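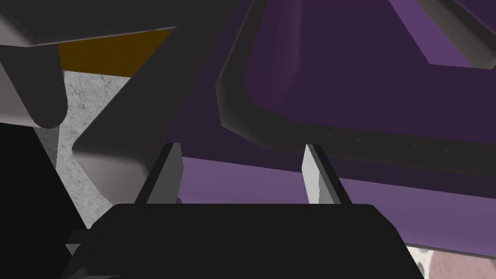
Ingrid Kincaid: Before anyone closes this again, can the Udley arm put the washing-up away yet, or do I keep my rubber gloves?

Status: Open (reopened)
Component: Kerkar planner, simulation build

Keep the gloves. Overnight we ran 2,936 simulated pick-ups and 737 ended with the item in the grip. The planner coloured all of them green, as it grades itself.

Tried so far: slower approach, wider finger opening, swearing. Slower approach gained us 52. The other two were neutral.

10/07/2026, Oldřich Ďurica: Rim contact looks wrong to me. Fingers close on the rim's collision shape and the planner calls it a grasp. Rebuilding the meshes, then another 2,000 runs.

Ingrid Kincaid: So August for the dishes. And folding?

Oldřich Ďurica: Please raise a separate ticket.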